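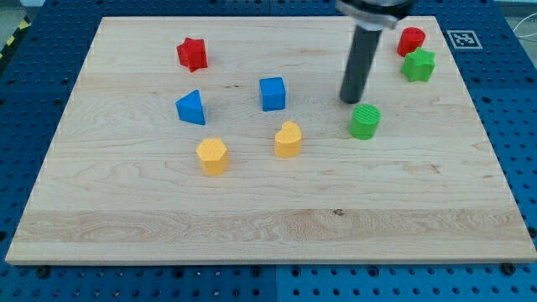

Man gewöhnt sich an alles, schreibt Viktória Kovács unter unseren ersten Kurzbericht zum Plero, die Frage sei bloß, wem man die Gewöhnung zumutet. In ihrem Betrieb sei nach der Einführung einer ähnlichen Anlage niemand entlassen worden, aber drei Leute hätten von selbst gekündigt, und das tauche in keiner Rechnung auf.

Der Kommentar kam, als der Test schon lief, und er hat mich beim Schreiben mehr beschäftigt als das Datenblatt. Ich habe den Plero also in der Konfektionierung bei Orbán in Fliltstead begleitet, wo Formensteine für Kindergärten und Therapiepraxen zu Sätzen zusammengestellt werden. Sterne, Herzen, Würfel, Zylinder, Dreiecke, Sechsecke, alles in Rot, Blau, Gelb und Grün. Bisher machen das Menschen an langen Tischen. Der Hersteller findet, das müsse nicht so bleiben.

Was geliefert wird

Ein Arm, ein stabförmiges Schiebewerkzeug mit schwarzer, gerundeter Spitze, die Steuerung, Kameras, ein Bogen Marker zum Aufkleben und die Software Plornutano in einer Lizenz für zwei Arbeitsplätze. Den Tisch muss man selbst stellen. Bei Orbán ist es eine blaue Lochplatte geworden, darauf ein helles Ahornbrett als Arbeitsfläche. Ein Greifer gehört zur Grundausstattung ausdrücklich nicht. Der Plero schiebt. Er bringt Steine an ihren Platz, indem er sie mit dem Stab über die Fläche bewegt, und hebt nichts an.

Im Prospekt heißt das »schonende Kontaktmanipulation«. Man kann es auch eine Sparmaßnahme nennen. Für flache, standfeste Teile ist Schieben durchaus vernünftig, es geht wenig kaputt und es gibt keine Backen, die man bei jedem Formwechsel tauschen muss. Sobald ein fertiger Satz aber in die Schachtel soll, braucht es eben doch wieder eine Hand. Diese Hand gehörte in den Testwochen Pallavi Nishad, und zu ihr komme ich gleich.

Die Miete beträgt in der von Orbán gewählten Variante 1.596 Euro im Monat, Wartung inklusive, Werkzeugspitzen extra. Eine Ersatzspitze kostet 25 Euro. Wie lange eine hält, wollte mir beim Hersteller niemand schriftlich geben.

Aufbau und Einrichtung

Der Aufbau ist sauber gelöst, das will ich gar nicht kleinreden. Die Kabel sind beschriftet, die Schrauben passen, die Anleitung ist in brauchbarem Deutsch. Dénes Lakatos aus der Instandhaltung hatte den Arm nach einem Vormittag auf der Platte. Das Einmessen über die schwarz-weißen Marker am Brettrand geht flott, solange niemand dagegenstößt. Wird das Brett verrückt, verlangt Plornutano eine neue Kalibrierung, und die dauert beinahe 25 Minuten. Lakatos hat das Brett deshalb am dritten Tag festgeschraubt. Im Handbuch steht dazu kein Wort.

Die Formen einlernen kann angeblich jeder. Das stimmt, wenn man »jeder« als jemanden versteht, der am Stück Ruhe hat. Man stellt die Steine aufs Brett, zeigt in der Software auf die gewünschte Ordnung und lässt den Arm probieren. Zylinder und Würfel gingen schnell. Beim Herz und beim Stern wird es zäh, denn wo der Stab eine Kerbe trifft, dreht sich der Stein anders als an einer glatten Seite. Und das Sechseck hat bei uns mehrmals einen Nachbarn mitgenommen, der schon richtig stand. Der Arm korrigiert das dann. Er korrigiert überhaupt viel und mit großer Geduld, es sieht manchmal aus, als würde jemand mit einem Kochlöffel Schach spielen.

Kleines Ärgernis am Rande: Die Software vergibt für jede gelernte Anordnung eine eigene Nummer und zeigt in der Übersicht nur diese an. Namen kann man eintragen, sie erscheinen aber erst nach zwei Klicks. In der Frühschicht klebte bald ein handgeschriebener Zettel am Bildschirm.

Was es mit der Arbeit macht

Attila Magyar, Vertrieb, hat beim Termin am 4. Mai den Satz gesagt, den alle in dieser Branche sagen: Der Plero nehme den Leuten die stumpfe Arbeit ab und lasse ihnen die interessante. Ich habe mir angeschaut, welche das ist.

Vor dem Plero hat Pallavi Nishad aus Kisten gegriffen, sortiert, auf Risse und schlechte Farbe geschaut und eingepackt. Das ist eintönig, aber es sind mehrere Handgriffe, und sie bestimmt ihr Tempo selbst. Sie redet dabei mit der Kollegin gegenüber. Mit dem Plero sieht ihr Platz so aus: Steine aufrecht aufs Brett stellen, Freigabe drücken, zwei Schritte zurück, warten, fertigen Satz abnehmen, Schachtel zu, von vorn. Das Sortieren, also der Teil, bei dem man noch schauen und entscheiden musste, macht die Maschine. Das Zureichen macht der Mensch. Als stumpf würde ich eher das Zweite bezeichnen.

Nishad drückt es freundlicher aus. Die Schultern täten ihr weniger weh, sagt sie, und das sei nach einer ganzen Schicht viel wert. Müde sei sie trotzdem, »aber anders, so wie nach einer langen Zugfahrt«. Und die Kollegin gegenüber ist weg. Sie arbeitet jetzt in der Retourenstelle, zwei Hallen weiter, zum gleichen Lohn.

Die Qualitätskontrolle ist ein eigenes Kapitel. Beim Sortieren von Hand fiel ein Stein mit schlechter Kante nebenbei auf, er lag ja in den Fingern. Der Plero erkennt Form, Farbe und Lage. Einen Grat erkennt er nicht, eine matte Stelle auch nicht. Beim Zureichen schaut man weniger genau hin, denn man soll ja zügig nachlegen, und beim Einpacken liegt der Satz schon fertig da und sieht ordentlich aus. Orbán hat nach der zweiten Woche eine Sichtprüfung vor dem Brett eingeführt. Die macht, Sie ahnen es, Nishad.

Die Sache mit dem Durchsatz

Im Angebot stehen 681 Sätze pro Schicht. Diese Zahl bezieht sich auf einen Satz aus lauter Zylindern, vorsortiert zugeführt, ohne Pausen. Auf meine Nachfrage hat Magyar das auch eingeräumt, er war da angenehm direkt. Gemischte Sätze seien »naturgemäß variabler«. Einen Wert dafür nennt die Broschüre nicht, und der Betrieb möchte seinen eigenen nicht veröffentlicht sehen. Ich darf immerhin schreiben, dass er deutlich darunter liegt und dass die Handarbeit an einem guten Tag mithält.

Wer so ein Gerät mietet, sollte sich den gemischten Betrieb mit den eigenen Teilen vorführen lassen, eine volle Schicht lang, mit den Leuten, die später daran stehen. Ein Vorführstück mit acht Steinen auf einem hübschen Brett beweist, dass der Arm acht Steine auf einem hübschen Brett bewältigt. In Fliltstead kamen die Steine aus Kisten, und in Kisten stehen sie selten aufrecht.

Plornutano schreibt übrigens mit. Jede Freigabe, jede Wartezeit, jeder Abbruch landet im Protokoll, auf Wunsch als Diagramm. Gedacht sei das für die Wartung. Lilla Sárközi vom Betriebsrat hat sich im Januar, als das Projekt angekündigt wurde, die Felderliste geben lassen und festgestellt, dass sich aus den Wartezeiten sehr genau ablesen lässt, wann jemand langsamer nachlegt oder zur Toilette geht. Es gibt jetzt eine Vereinbarung, nach der diese Werte nur zusammengefasst gespeichert werden. Die Einstellung dafür existiert, sie liegt im Untermenü »Erweitert« und ist bei Auslieferung ausgeschaltet. Für ein Produkt, das mit den Menschen am Arbeitsplatz wirbt, finde ich das einen bemerkenswerten Grundzustand.

Lärm, Sicherheit, Kleinkram

Leise ist er. Der Arm surrt, die Steine machen beim Schieben ein schabendes Geräusch, das war es. Die Freigabe ist gut erreichbar, der Nothalt ebenfalls, und nach einem Stopp fährt der Arm erst auf Bestätigung weiter. An der Tischkante klebt gelb-schwarzes Warnband, eine Idee von Lakatos. Geschult wird vom Hersteller genau einen halben Tag, und zwar die Einrichter. Wer am Brett arbeitet, bekommt ein laminiertes Blatt.

Positiv überrascht hat mich die Hotline. Es geht jemand ans Telefon, und dieser Jemand kennt das Gerät. Auch das Abbestellen ist fair geregelt, die Miete läuft monatlich und endet zum Monatsende, ohne Rücknahmegebühr.

Wertung

Mechanik gut. Anleitung gut, bis auf die Sache mit dem verrückten Brett. Software befriedigend, Datenschutz im Auslieferungszustand mangelhaft. Das Versprechen, die Arbeit interessanter zu machen, habe ich für Pallavi Nishads Platz nicht bestätigt gefunden. Am ehesten gilt es für Dénes Lakatos, der sichtlich Spaß hatte und inzwischen eigene Anordnungen programmiert.

Für Werkstätten mit gleichförmigen, standfesten Teilen und jemandem, der gern tüftelt, kann der Plero die Miete wert sein, gerade wenn es um Schultern und Handgelenke geht. Für gemischte Ware würde ich auf eine Version mit Greifer warten oder das Geld zunächst in höhenverstellbare Tische stecken. Bei Orbán läuft die Anlage vorerst weiter, allerdings im Wechsel: Wer vormittags am Brett steht, sortiert nachmittags von Hand. Den Vorschlag hat Sárközi eingebracht, und die Kollegin aus der Retourenstelle hat gefragt, ob sie für die Nachmittage zurückkommen darf. Entschieden war das bei Redaktionsschluss noch nicht.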